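Getting an Old Office Scanner Talking Again: Project Report
Neelam Grewal, second year, Computing Practice module

When I first told my tutor that I wanted to spend a whole term on a flatbed scanner, I think she assumed I was joking, but I had spent most of March helping in the college archive and I knew how much trouble that one machine was causing.

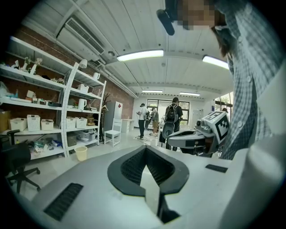
The archive holds parish newsletters, and the plan was to have 1,000 pages scanned before the summer. The scanner is a Stondix, bought years ago and still perfectly sound, but its software stopped working properly when the office computers were upgraded. It would scan one page happily enough and then vanish from the list of devices until somebody unplugged it and plugged it back in again. You can imagine how cheerful everyone was by lunchtime!

What I tried first

I began with the maker's own driver, which installed without complaint and changed nothing at all. Then I moved on to Mirnlow, a general scanning program that supports a good many older models. Mirnlow found the scanner straight away – a lovely moment – but it still lost the connection after a few pages. I kept a log of every attempt in a plain text file, and I am very glad I did, as my memory of those first two weeks is a bit of a muddle.

Finding the cause

Reading back through the log, I noticed that the failures nearly always came after a pause. The computer was putting the USB port to sleep to save power and the scanner never woke up again. I switched that setting off for the one port, restarted, and scanned 123 pages in a single afternoon without a dropout.

Results

By the end of term we had 901 pages saved. Of these, 170 had to be done again, mostly the ones I had scanned at too low a resolution for Elelard, the text recognition program, to read the small print. That was my own mistake and I should have run a short test batch first.

Still to do

File naming is still done by hand, and I would like to try Negi for that next term. I have left a page of instructions taped inside the cupboard door, with the port setting written at the top in red.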